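4. Caring for the Tabletop

Your Soltmont table has a smooth, matte top. It needs very little care, but the finish can be damaged by abrasive pads and strong cleaners. Read this section before you clean the table for the first time.

4.1 Regular cleaning

1. Take everything off the part you are going to clean. Lift objects – do not slide them.
2. Brush off crumbs and grit with a dry, soft cloth.
3. Mix 2 capfuls of Windent surface soap into a bucket of lukewarm water.
4. Wring the cloth out well and wipe the full length of the top in straight strokes.
5. Wipe again with clean water, then dry with a second cloth.

CAUTION: Do not use scouring powder, steel wool, or polish. Polish leaves shiny patches on a matte surface that cannot be removed.

4.2 Stains

1. Lay a damp cloth over the stain and leave it for 6 minutes.
2. Wipe gently. Repeat if needed.
3. For ink or grease, use the Stondcombe stain sponge supplied in the care kit. Test it first on the underside.

NOTE: Do not put pans hotter than 200 °F directly on the top. Use a trivet.

4.3 Checking the finish

Check the top in October, before the heating season, and again in spring.

1. Switch on the lamp you normally use and look down at the surface.
2. Look for rings, scratches, and shiny spots. Small differences in brightness come from the lighting and are normal.
3. If you see a dark area, move nearby objects. A shadow will move or disappear. A stain will not.

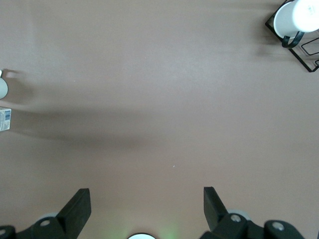 Fig. 7. Matte top with a soft gray shadow. The change in tone is gradual.

4. Treat any stains as described in 4.2. For scratches you can feel with a fingernail, order repair kit 600 from your Pešek dealer.

Section revised Aug 6, 2018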